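Lau showroom opens its doors again with a room full of curves

Dec 25, 2019

If you have walked down Fosside Lane lately you will have noticed that the lights are back on at the old Lau building. After 4 months of painting, rewiring and an awful lot of sweeping, the ground floor has reopened as a display room for household design, and it is a joy to wander round!

The first show is called Soft Shells, and it does what the name promises. Everything chosen for it has a rounded outer case of one kind or another: kettles, radios, hairdryers, bedside lamps, a couple of sewing machines and a whole run of bathroom scales in colours you would hardly believe anyone once put on a bathroom floor. There are 200 pieces on show, with the oldest at the back of the room and the newest by the door, so you can start with whichever end you like.

The collection comes from Preron, the small design archive that used to be tucked away above the print shop. It holds 2,000 objects altogether, most of them given by people clearing out kitchens and garages, and until now they could only be seen by appointment. Having them out on open tables makes a huge difference. You can get right up close to the joins and the edges and see how one half of a casing meets the other, and you start to notice how much thought goes into a line that most of us never look at.

Colour is the other great pleasure of the visit. The pale greens and creamy whites have been kept together near the window side, and they look wonderful in gentle daylight. The bright oranges and browns are further in, under lamps, and feel like stepping into somebody's front room from years ago (my own gran had the orange coffee grinder, and I was delighted to see it again).

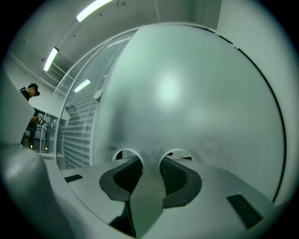
Sumska, the workshop next door, has built the stands and fitted out the side room, where visitors can try their hand at shaping a casing of their own in clay. The sessions last 40 minutes and you take home whatever you make. Mine was meant to be a radio and came out closer to a potato, but it has pride of place on the windowsill all the same. Aprons are provided – do wear one.

The side room had a trial run in November, when classes from two local primary schools came in to test the tables and the tools. Their models are still lined up on the shelf by the sink, including a splendid toaster with ears. The trial led to a few changes, too: the stools are lower now, and the labels in the main room have been reprinted in much bigger type. They are good labels, short and chatty, and they tell you what a thing was for, what it was made of and who gave it, where that is known.

There is no café yet, though a kettle and a tin of biscuits are kept going in the hallway, and people seem to settle there quite happily and swap stories about the appliances they grew up with. A book has been left out on the table for anyone who wants to write their memories down. It was nearly a third full when I looked, and some of the entries are as good as anything on display. One visitor had filled a whole page about a hairdryer.

Soft Shells is free to visit and stays up until the spring. Clay sessions need to be booked at the desk, and children are very welcome as long as an adult comes along. The entrance is on the lane side, up the ramp, and the front steps are still closed while the railings are being mended. Preron is also keen to hear from anyone with an old domestic appliance to give, working or not, with the original box if you have it.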